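New house rules for kitchen and table robots agreed in Nundska

9th May

Five firms that test household robots in Nundska have agreed on one common set of working rules. The rules were published this morning by Pedance, the testing centre which led the talks, and they will apply to all trials in the shared halls from next January.

Until now every firm had its own habits. One stopped the arm when a person came near the table, another only slowed it down, and a third left the decision to the operator. For visitors and new staff this was confusing, and two firms using the same hall could not easily compare their results.

The new text has 14 points and fits on two sheets of paper. Most of them concern simple things: who may start a machine, where the stop button must be, and what has to be written down after a trial. Before each working day the gripper must be checked by hand for worn pads and for screws that have become loose. The check must be signed by the person who made it, and a signature from the day before is not accepted.

The speed of the arm is also limited. When a person is inside the marked area, the arm may move at no more than 200 millimetres per second. Outside working hours the power to the arm must be off – a locked door is not enough.

A longer part of the text is about objects. Trials with food and dishes have become common in the halls, and the firms did not agree at once on how they should be handled. Yeoman, which works mostly with tableware, wanted real dishes in every trial, and Ellosex preferred to allow plastic ones. The final text permits both, but the report must say which kind was used. Objects with sharp or broken edges have to be taken away before the arm is switched on again. An item that was dropped may return to the table only after it has been looked at by a person.

Recording is covered too. If a camera is fixed near the gripper, its pictures must be kept for 60 days after the trial, together with the name of the program and its version. Pictures in which a face can be recognised must be deleted or made unclear before they leave the hall. 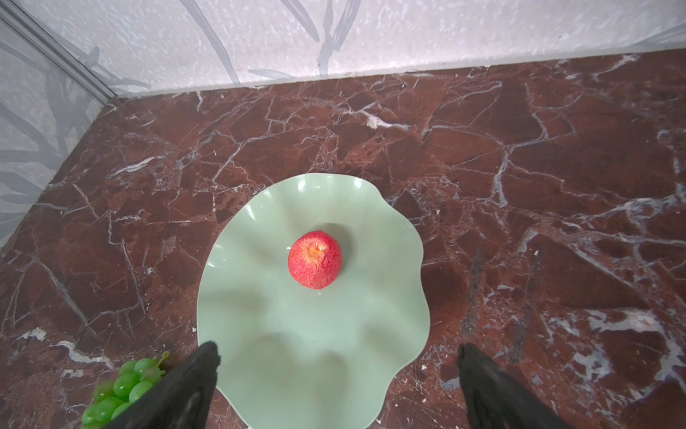 Who is responsible if an operator leaves the hall during a trial?

The operator who started the trial stays responsible until another trained operator has signed the hall book. If nobody can take over, the trial must be stopped and the arm brought to its rest position.

Pedance will check the halls without notice. A firm that breaks a rule gets first a written warning, and after a second case it may lose its hours in the hall for 14 days. Small firms asked for a softer start, so in the first month only warnings will be given.

Some questions remain open. The rules say nothing yet about robots which move on wheels between rooms, and the part on training is short: an operator needs one day of instruction, but the content of this day is not described. Yeoman has offered to write a first version of it, and the other firms can send their remarks before the end of the summer.

The full text can be read at the reception of each hall in Nundska. Printed copies for the work tables will be given out by Pedance together with the new hall books.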